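6. When the arm stops partway through the drawer job

I wrote this section after losing most of an afternoon to fault 177 on our Bepari cell, so take it as one user's notes (the official Zendico sheet covers the code in a single line, thanks a lot!).

The job is simple enough: drawer open, white plate with its coiled cable goes in, drawer shut. Fault 177 means the wrist felt more side load than it liked and froze.
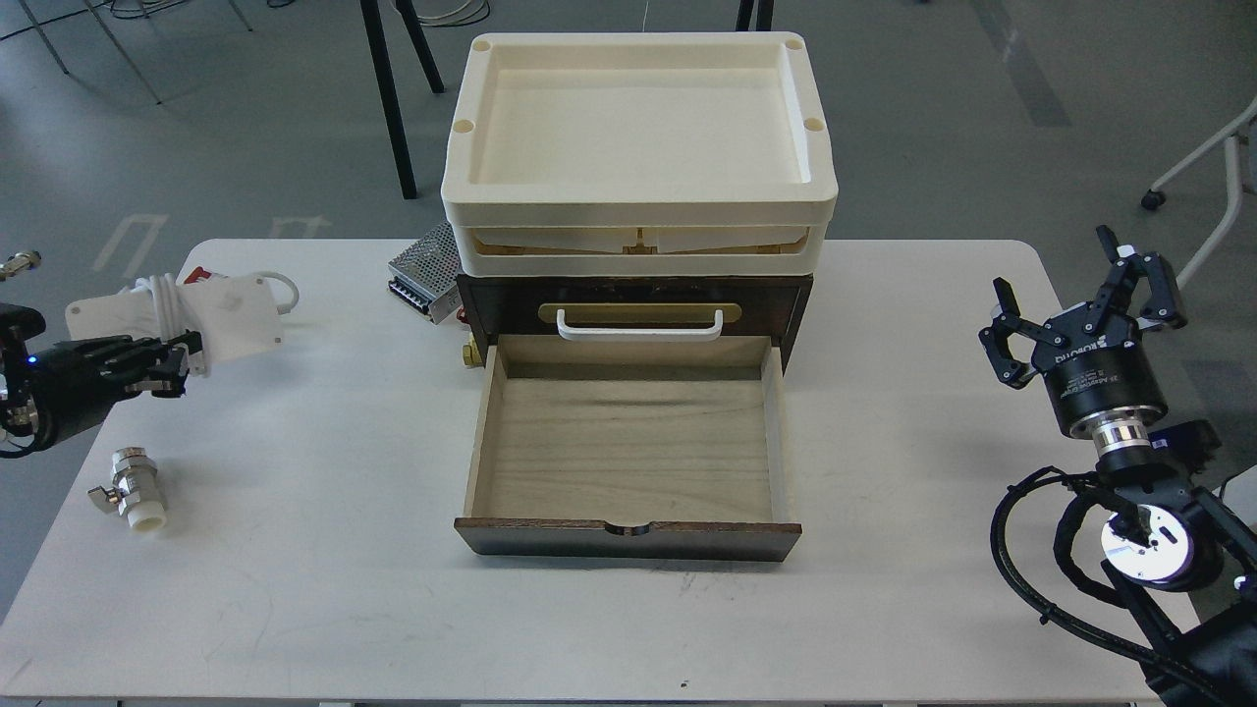
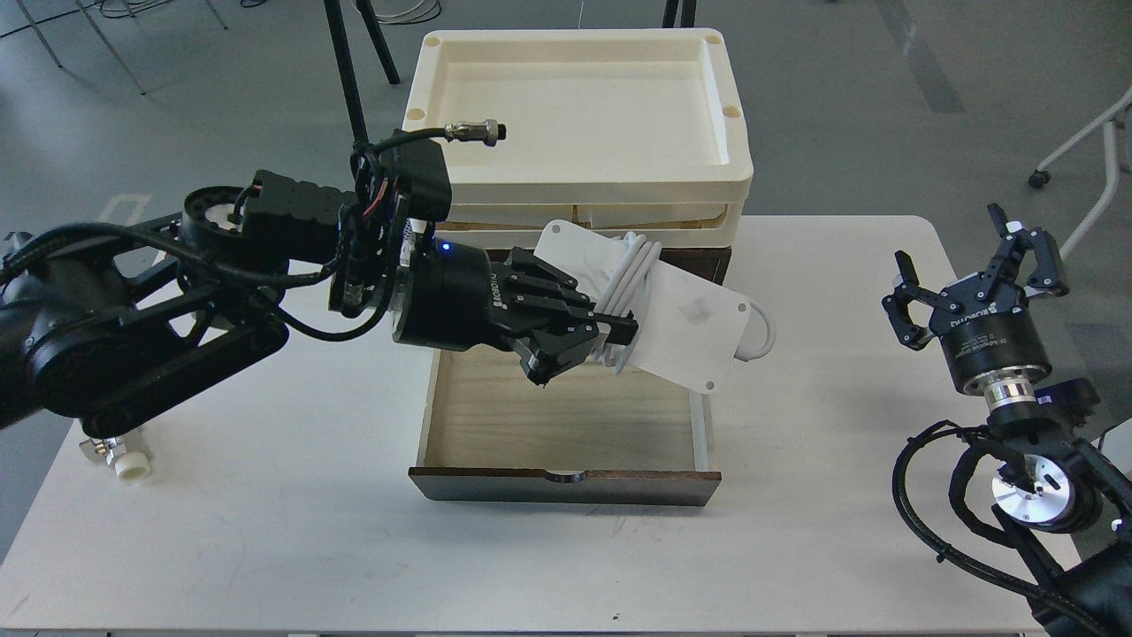 Same drawer and same plate in both, with the drawer pulled open.

1. Hit the stop button first, even if nothing is moving. A frozen arm still has power!
2. Put one hand under whatever the gripper is holding, then open the jaws from the pendant. Keep your fingers out from between them.
3. Check the cable on the plate. A loose loop that snags on the drawer front is my number one suspect.
4. Jog the arm straight up 60 mm, slowly, before you try any sideways move.
5. Clear the fault, drop the speed to 49 percent and run the job once with your hand on the stop.

Caution: don't yank the drawer while the arm is over it. I bent a runner that way in January and Kumudini Dissanayake still brings it up.

Note: if 177 comes back on the very next run, save the log before you restart. The restart wipes it.

Can I just raise the side load limit so it quits tripping?

Please don't. The limit is what stops the arm when it catches on something, and that something could be your hand. Fix the snag and leave the setting where it is.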